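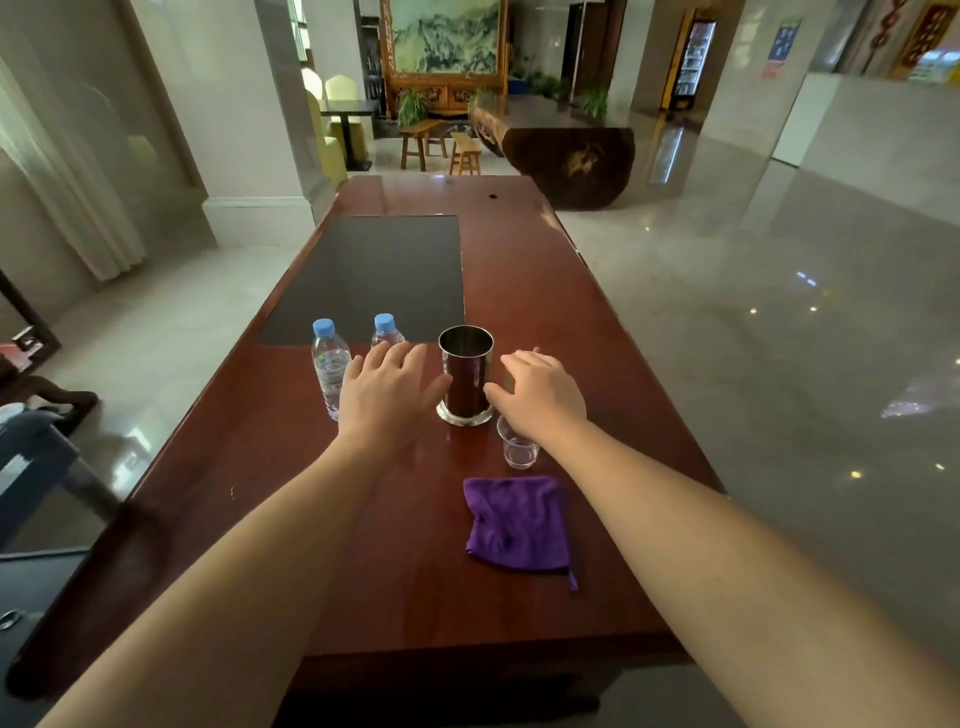
# About Pirnance

Pirnance writes and maintains working rules for manual task recording, the kind used to prepare service robots for hotels, offices and waiting areas. We do not build robots. Our clients do, or they buy them, and they come to us for a procedure that can be followed the same way by different people in different buildings.

The firm started as the test section of Boström, a maker of handling equipment, and became a separate company with offices in Wustden and Skonidau. Wustden drafts the rules. Skonidau checks them against recordings and sends them back with comments.

## What we publish

Our main document is the Tabletop Handling Code, now in its second edition. It has 103 clauses in 6 parts:

1. Room and surface
2. Objects
3. Hands and starting position
4. Carrying out the task
5. Rejection and repeat
6. Records and consent

Part 2 covers everyday items such as cups, bottles and cloths. Reflective and transparent objects have their own clauses, as depth sensors handle both badly. Polished table tops are permitted under Part 1, provided the finish is entered on the room sheet. Existing scratches and fixed fittings are entered there too.

Part 3 is the one we are asked about most. Hands must be in view at the start and at the end of each task. Sleeves are kept above the wrist unless the client's own safety rules require otherwise. Gloves are treated as a separate condition and must not be mixed with bare-hand work in one set.

## How a rule is made

A draft clause is tried in 2 buildings that differ in lighting and furniture. Two reviewers then mark the recordings separately. Where they disagree on whether the clause was met, the wording is changed and the trial is run again. Clauses that still cannot be judged from the recording are moved to the guidance notes, which are advisory.

The register of comments on the current edition holds 419 entries. Each has a written reply. Revisions are issued in May, and withdrawn clauses keep their numbers so that older records remain readable.

## Limits

The code does not replace machine safety standards or a site risk assessment. It does not cover hot liquids, blades or work near the public without a barrier. Recording in shared areas requires the written agreement of the site operator, and any bystander who can be recognised must be removed from the material before release.

## Working with us

We offer audits, operator training and review of in-house procedures. Copies of the code are supplied on request by either office. Comments should give the edition, the clause number and the proposed wording.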